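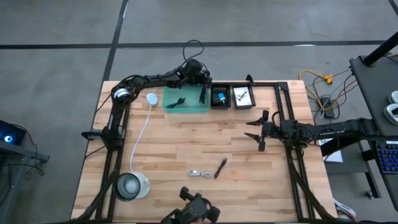

*Two arms mounted at a wooden-topped table, one with its gripper over a green tray.*

**Clarnside, 29th October.** Zondero has opened orders for its Skoryk bench kit, a two-arm package for firms that want to automate light sorting and tidying work on a table. The kit has been on trial at the company's Clarnside workshop since September.

The package comprises two arms with grippers, clamps for a standard extrusion frame, a control unit and a licence for the Skoryk software. The table and frame are not included. Zondero will supply drawings for both, and says that buyers with a suitable bench can fit the arms to it using the clamps provided.

Trial work has centred on small mixed items of the kind found on any desk: cables, markers, cards and the trays they are kept in. Coiled cable remains the hardest of these. It changes shape when lifted, and the software has to choose a new grip point each time. Rigid items are handled by a simpler routine and need less set-up.

A new task is taught by demonstration. Zondero recommends around 200 demonstrations for each task, recorded on the buyer's own bench under its usual lighting. Tasks can be edited afterwards, but moving either arm mount means the calibration has to be repeated. The calibration routine takes 5 minutes and is run from the control unit.

Support is available at two levels. The basic level covers software updates and replacement gripper fingers. The higher level adds a site visit and remote fault checks. Both run for two years from delivery and may be renewed. Arms returned for repair go to the company's service depot at Jandbridge, which also holds the spare parts.

The first batch is limited to 200 kits. Existing trial users have priority until the end of the month, after which orders will be taken in the sequence received. A single-arm version is under study, with no release date set. Prices are given on request and depend on the support level chosen.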